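Automated Garment Handling at a Textile Sorting Site: Effects on Work at the Folding Line
Student project report, Leire Paredes

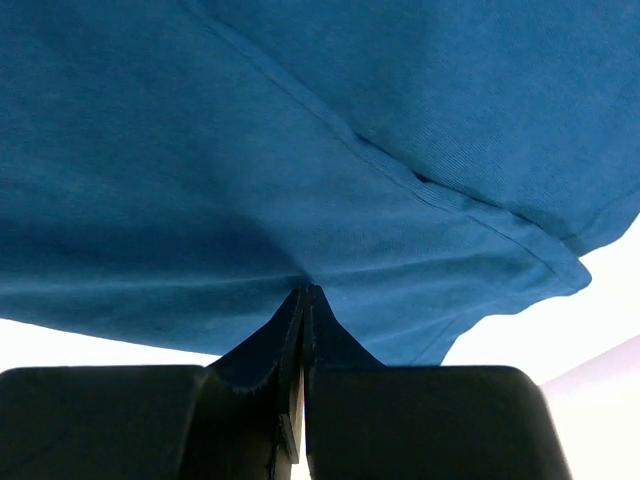 Last modified: 2019-09-20

1. Background

Canico sorts and resells used clothing. Garments arrive in mixed bales, are checked by hand, and go to a folding line before being packed by size. In January the company installed one robot cell, supplied by Motanley, at the head of the line. The cell picks up a garment from a table, finds a hem, and lays the garment flat for a worker to inspect and fold.

The project asked two questions: which tasks moved from people to the cell, and which new tasks appeared. Speed was measured only where it helped to answer these.

2. The handling task

A T-shirt has no fixed shape once it is dropped on a table. The cell therefore works in two steps. It first lifts the garment at any point that can be grasped. It then looks for an edge it can follow, usually the bottom hem, and takes a second grip there.

The gripper closes two thin plates on a small pinch of cloth between two larger black fingers. Creases spread from the pinch into the blue fabric, and a stitched seam runs across the cloth beside a folded hem band. The band is the feature the software has to locate. Where layers lie over each other, the difference between one layer and two is a narrow line of shadow, and the wrist camera has to separate them from that.

Jersey knit gave the most trouble of the materials handled at the site. It stretches under its own weight, so the position of the hem changes between the first grip and the second. Woven shirts kept their outline better but were often picked up by a cuff or collar.

3. Method

Observation was carried out over 15 shifts. For each garment presented to the cell, the outcome was logged as completed, completed with help, or removed by hand. The log holds 1,027 garments. Workers on the line were interviewed during breaks, using the same set of questions each time. Names were not recorded.

The plan was to stop at 1,000 garments. The last shift was logged to its end to avoid a partial record.

4. Results

Most T-shirts were completed without help. Failures fell into two groups. In the first, the plates closed on both layers at the hem and the garment came down folded over itself. In the second, the plates closed on too little cloth and the garment slipped while being moved. Both were corrected by the worker at the next station, who also restarted the cell.

Before installation, the first station was staffed by a person who shook out each garment and passed it on. That post no longer exists as a separate job. The person who held it was moved to inspection. The remaining shaking-out work, for garments the cell rejects, is shared along the line and is not listed in anyone's duties.

Interview answers agreed on three points:

Wrist and shoulder strain was lower at the first station.
Pace was harder to control. The cell does not slow down when a pile forms after it.
Restarting the cell was treated as a small task by supervisors and as a steady interruption by the people doing it.

Opinions differed on training. Two workers wanted access to the grip settings. Others preferred that this stay with Escobar, the maintenance contractor, and were concerned about being blamed for stops.

5. Discussion

The cell removed a repetitive movement and added monitoring work. The monitoring takes roughly a quarter of the time of the second station, by the worker's own estimate. It was not included in the staffing plan, which assumed that garments would arrive flat.

A stop signal controlled from the inspection table would address the pace problem at low cost. Mindarska, the line control software in use at the site, already accepts such a signal, but the input has not been connected.

6. Limits

Only one line was studied. Summer stock made up most of the bales, so coats and heavy knits are hardly present in the log. The pace before installation was taken from shift records and was not observed directly.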